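Frequently Asked Questions

I get a lot of the same emails about sourdough starter, so I finally put my answers in one place. I'm a home baker who sells a few loaves out of my kitchen in Rerstead, and I've kept the same starter going through two moves and one very bad summer. If your question isn't here, write to me and I'll get to it (slowly, sorry, especially in December).

Where did your starter come from?

My neighbor Floarea Dobre gave me a spoonful in a jam jar, and she got hers from an aunt. I've heard three different stories about how old it is and I've stopped repeating any of them. It makes good bread. A starter you mixed up yourself last month can make bread every bit as good, so please don't pay silly money for an "ancient" one online.

What do you feed it?

Flour and water, equal weights. I use mostly plain unbleached bread flour with a spoonful of whole rye mixed in. My normal feed is 60 grams of flour and 60 grams of water on top of whatever's left in the jar, usually a couple of tablespoons. If I'm baking for orders the next day I go up to 100 of each. You really do want a scale for this! Cups work until they don't, and then you're trying to guess why your dough is soup.

Can I use tap water?

I do. If yours smells strongly of chlorine, leave a pitcher out overnight and see whether that helps. Some cities treat their water with chloramine, which doesn't go away just from sitting, so in that case try a simple carbon filter, or buy one jug of spring water and compare.

There's gray liquid on top. Did I kill it?

Nope! That's called hooch and it means your starter is hungry. Pour it off or stir it in, then feed. Stirring it in makes things a bit more sour, and I like that. The things that do mean the trash can are fuzzy mold of any color and pink or orange streaks. Don't try to scoop around those. Throw the whole lot out, wash the jar in very hot water, and start over from a backup (see further down).

Counter or fridge?

Depends how often you bake. If it's most days, leave it on the counter and feed it once or twice a day. If it's weekends only, keep it in the fridge and feed it once a week. I move mine back and forth. The night before a bake I take it out, feed it before bed, and by 7 in the morning it's usually domed and full of bubbles. In a cold kitchen, give it longer and don't panic.

Where you put it in the fridge matters a little. The door gets warmer every time somebody goes looking for a snack, so I use the back of the middle shelf. Leave the lid loose, too. I screwed one down tight once and spent the evening wiping paste off the butter dish.
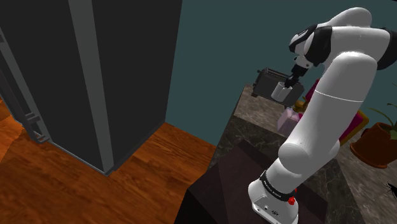

Fridge at one end, counter across a wedge of wooden floor from it.

How long can it sit in the fridge without being fed?

Longer than you'd think. Mine went seven weeks when I was helping my sister move, and it needed three feedings before it would raise a loaf. Phong Quan, who reads this page and writes me very funny emails, says his went four months behind the pickles. I wouldn't plan on that, but I'd always try a few feedings before giving up on a sad jar.

How do I know it's ready to bake with?

Put a rubber band around the jar at the level of the starter right after feeding. When it has doubled and the top is still rounded, go. If it's risen and slumped back down, you've missed the peak a bit. You can still bake with it, you may just get a flatter loaf. The float test (dropping a blob in water) is fun, but I've had perfectly lively starter sink like a rock, especially with rye in it, so I trust the rubber band.

What do I do with all the discard?

Keep less starter, for one thing! Then you won't have much. What I do have goes into a second jar in the fridge for pancakes and crackers. For the crackers, mix a cup of discard with two tablespoons of melted butter and a good pinch of salt, spread it very thin on parchment, and bake at 325 until it's golden all over – edges first, so turn the pan halfway. Jalen Crenshaw at the Namow swap table puts smoked paprika on his and I've copied him ever since.

Should I keep a backup?

Yes, please do. Smear a thin layer of fed starter on parchment, let it dry until it snaps (a day or two), crumble it, and keep it in a labeled jar in a cupboard. To wake it up, cover a spoonful with lukewarm water, wait until it softens, stir in some flour, and feed daily until it's bubbly again. Mine took five days.

Will you mail me some?

I will, dried, inside the US. Send a stamped envelope to PO Box 155, Rerstead, and put a note in with your name on it so I know who it's for. No charge. If you want to send me something back, I'm always happy to get your favorite loaf recipe, and I do try them all eventually.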